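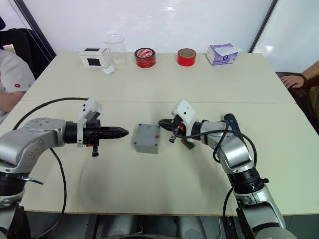

Will the robots at Isorine put people out of work?

Nothing at the firm has gone that far, and the people who work there say their days have got longer in odd ways, with more sitting and more watching than before.

Isorine makes small plastic housings for sensors and sends them out from Nadska in plain cartons. For years the last job before packing was done by hand. Someone picked up a box, turned it over, felt the corners for rough edges and set it down again. It was dull work and it paid badly, but you could talk while you did it, and a good checker could spot a poor moulding before she knew what was wrong with it.

The plan now is for two arms to share the job, one on each side of a table, passing the box between them. The sales material from Bradia, which supplied the software, calls this "freeing skilled hands". I asked Jenő Pintér what his hands had been freed for. He has spent nine years on the checking line and was moved to the arms in May.

"Sitting," he said. "And then getting up when it stops."

He is not bitter about it. He likes the arms, up to a point, and he talks about the left one as the better of the pair. What bothers him is how little of the job he can do for himself now. When a grip is a hair off, he used to shift his thumb. Today he writes a note, and someone at Bradia reads it, and a change comes back when it comes back. In the meantime he sits with a colleague and they watch a small grey box.

That makes two people at a table where one used to stand. Management says this will pass once the arms have learned enough, and perhaps it will. I have heard the same promise in bakeries, in a laundry and in a very large post room, and in each of them the date kept moving. The costs of the wait tend to land in a budget that never appears beside the savings.

Fashola, the firm's biggest customer, has been shown the arms on a visit and was by all accounts delighted. Visitors usually are. A pair of machines leaning in over a table looks like progress in a way that a woman with a good eye and a mug of tea does not. Whether Fashola's boxes are any better checked is a question I put to the company on two occasions. The first reply was about the future. The second was about the first.

The pay is harder to argue with. Pintér earns a little more as a "cell operator" than he did as a checker, and his back has stopped hurting. He told me this before I asked, and he wanted it written down. The younger staff want to be trained on the arms too, and some of them are cross that places are so few.

Still, the old checkers taught each other. You stood next to somebody for a season and picked it up. The arms keep what they know in files held by another company, on terms that Isorine would not show me. If that contract ends, I'd like to know who in the building will still be able to feel a bad corner. Pintér thinks he could. He hasn't had to try for a while.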